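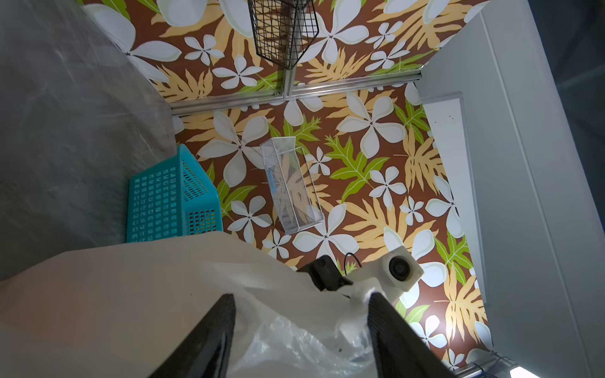
Hello, and welcome to Gustside! I'm Wilma Rennie and I run the place, which means I order the baskets, answer the emails and sweep up at the end of the day.

We sell storage for small spaces. Baskets mostly, plus mesh boxes, desk tidies, hooks and a few trays. I started out with a folding table at the Clirkorton market and a car boot full of wire baskets that a café was getting rid of. They went before lunch. I went home, bought more, and my spare room hasn't been seen since.

These days we have a proper shop on the high street in Clirkorton, with a stockroom behind it that holds 346 different lines (yes, I did the stocktake myself, and yes, it took most of February). It's a narrow old building and none of the walls are straight, so I've had plenty of practice at finding homes for things.

People always ask what they should buy first. My answer is to buy nothing and empty the cupboard on to the floor! Have a look at what you've got, put back what you use, and then come and see me with your measurements. Bring the depth as well as the width. I have lost count of the lovely baskets that have come back to us because a door wouldn't shut.

I do have favourites. Plastic baskets with little holes in the sides are brilliant under a sink, and turquoise cheers up the gloomiest corner. Black wire ones look smart hung on a wall, where you can see what's in them without getting them down. And I'm very fond of the narrow silver mesh boxes meant for desks, because they do just as well in a bathroom or a kitchen drawer. I keep my seed packets in one.

You'll gather I'm not one for plain white cupboards either. Give me big white flowers on chocolate brown, with a bit of lime green in the leaves, and I'm happy. Wallpaper offcuts make a cracking drawer liner, by the way, and there's usually a bin of them by the till for 32p a piece.

As well as the shop, I run the Luangrath evenings, named after the street we first held them in. There are 10 places, tea and cake are included, and we spend two hours sorting out whatever you've brought along in a box. Tool rolls, sewing bits, a drawer of mystery chargers, all welcome. Our own range of labels and dividers is called Nakora and you'll find it on the shelves nearest the door.

We open at 10 and I'm usually in from eight, so knock if you see the light on. If you're after something in an odd size, send me the measurements and I'll have a rummage out the back.

Wilma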